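About Nernside

Nernside sorts and resells household goods. We take in boxed lots from house moves, store closings and customer returns, go through them by hand, and pass on what can still be used. Our building is on Chisholm Road, behind the old feed mill, with the loading door on the side and the shop at the front.

We started with one rented garage and a folding table. The first lots were mostly kitchen things: mugs without saucers, lids without pots, a great many potato peelers. We still handle a lot of kitchenware, but cleaning supplies, toys, pet items and small garden tools now make up more than half of what comes through the door.

How the sorting works

Every lot is opened at the intake bench and emptied into gray bins. At this stage we don't try to match things up. A dustpan can end up next to a ball and a cup, and that is fine, as the bin only has to get the goods from the bench to the shelves. We keep the bins lightly filled so that small items don't get buried and fragile ones don't get crushed. 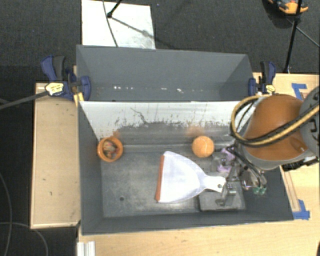 From the bin, each item goes to one of 3 places: shop, bundle or recycling. Shop items are sold singly. Bundle items are useful but not worth pricing one at a time, so they are packed by type and sold to schools, clubs and day camps. Anything cracked, badly stained or missing a part that matters goes to recycling. Scuffs and worn edges are not a reason to throw something out.

Our bins get the same treatment. Many have been in use since we moved in, and they show it. A scratched bin holds as much as a new one, and we replace them only when a wall splits.

The shop and the stockroom

The stockroom has 1,965 numbered shelf spaces in 19 aisles. Stock numbers are kept in Pitevex, the inventory program we changed to when the card file got too big for its cabinet. On a busy day we put away up to 1,000 items. The shop carries a smaller selection, and the Liten corner by the front window is set aside for toys and balls, all priced under two dollars.

What we don't take

We can't accept mattresses, car seats, paint, batteries or anything that runs on gas. Opened food and cosmetics are also out. Glassware is welcome if each piece is wrapped in paper.

Visiting and dropping off

The shop opens at 9 a.m. Drop-offs are taken at the side door until 3 p.m. Please ring the bell and wait for someone to come out. For more than six boxes, call ahead so we can clear space at the bench. We close for inventory during the last week of June, and no drop-offs are taken that week.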